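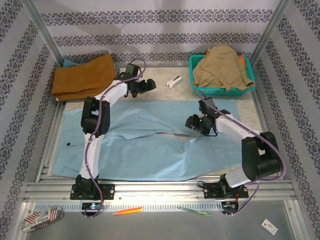 **Lomitz** (dir. Birthe Bisgaard, 3 episodes)

Auður Toft plays a customs inspector sent to a freight port to audit 2147 missing containers. Her predecessor left a locked office and a bad set of books. The harbor master (Woo-jin Jeon) wants her gone by the end of May and spends most of episode one telling her so in the same tone of voice.

The plot is built correctly. Each lead is set up before it is used, and the bribery thread closes on screen. Pacing is the weak point. Episode two stops for a long dinner between Toft and her brother that repeats information from the opening, and a chase through the grain store is cut so fast that it is hard to tell who is ahead.

Toft is good with paperwork, and the script gives her plenty of it. Jeon has less to do until the hearing. Snædís Arnardóttir has four short scenes as the crane operator and should have had more.

The sound mix is uneven. Dialogue on the dock sits well under the wind, so turn on subtitles. The Lykkegaard disc has them in 6 languages and carries no extras.

Rating: 6/10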